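Print this page | E-mail this page

Dremby Home Lighting: Set-up Guide
Updated March, by Rakiya Ajayi

We use cookies to remember your settings. Accept | Manage

Section 6. Converting a candlestick to a table lamp

Read the whole section before you start. The Dremby kit fits sticks up to 38 cm tall.

CAUTION: Do not plug anything in until step 8.

1. Clear all old wax from the cup. Warm water and a soft cloth will do. Do not scrape plated sticks with a knife.

2. Stand the stick on a level surface and press the top lightly on each side. If it rocks, fit the felt pads supplied.

3. Push the rubber bung into the cup. It should need a firm push. If it drops in, use the larger bung.

4. Thread the cable through the side hole of the lampholder and leave 60 mm free inside.

5. Strip the ends and connect brown to L and blue to N. Tighten both screws and tug each wire.

CAUTION: The kit has no earth wire and must only be used with the insulated lampholder in the box. If you want to fit a metal lampholder, ask an electrician.

6. Close the lampholder and screw it onto the bung. Hand tight is enough.

7. Decide how the cable will run. Let it hang beside the stem with a little slack, and keep it clear of the bulb. Do not wind it round the stem.

Note: Sticks with a solid finial and no cup cannot take the bung. Order the clamp fitting from Nostitden instead, and leave the finial in place.

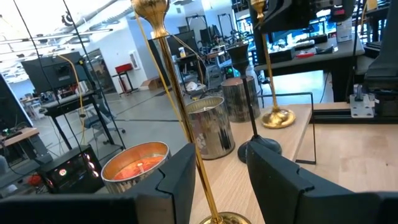

Fig. 6. Slender gold candlestick with bulb-shaped finial and round base; yellow cable alongside.

8. Fit an LED bulb of no more than 6 W, plug in and switch on. If the lamp flickers, unplug it and repeat step 5.

9. Leave the lamp on for 60 minutes, then switch off, unplug and check that the bung is still tight.

Spare bungs and pads are listed in Section 9.

Print this page | E-mail this page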